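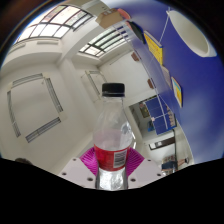
I changed gyms in March. My old place was fine, but it was a 25-minute drive each way and I kept finding reasons not to go. The new one, Vieira, is close enough to walk to, and I've been there long enough now to have an opinion.

The group classes are the main reason I joined. There are 14 on the schedule most weeks and I usually make it to 2 of them. The early strength class is my favorite. It starts at 6:15, which I thought would kill me, but I've gotten used to it. I lay out my clothes the night before and eat half a banana on the way over. The instructor keeps the warm-up short and doesn't play the music too loud.
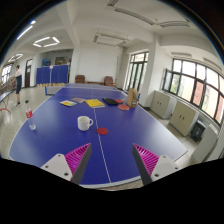 The other class I take is rowing. I had never used a rower before and my first try was rough – I pulled with my arms the whole time and was sore for days. Now I push with my legs first and my numbers are better. Last week I did 1385 meters in the timed piece at the end. I know that isn't much for a real rower, but it's my best so far.

A few things I don't love. The Astex app they use for booking logs me out all the time, and the popular classes fill up fast. The showers take a while to warm up. Lockers are free, but you need your own lock. I bought a Stakix one with a dial so I wouldn't have to keep track of a key.

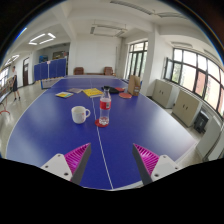
Mug on the blue table

Next month I want to try the mobility class, mostly for my hips. It's only 10 people at a time, so I'll have to book early. If anyone has taken one like it, let me know in the comments what to bring – I have a mat but no blocks.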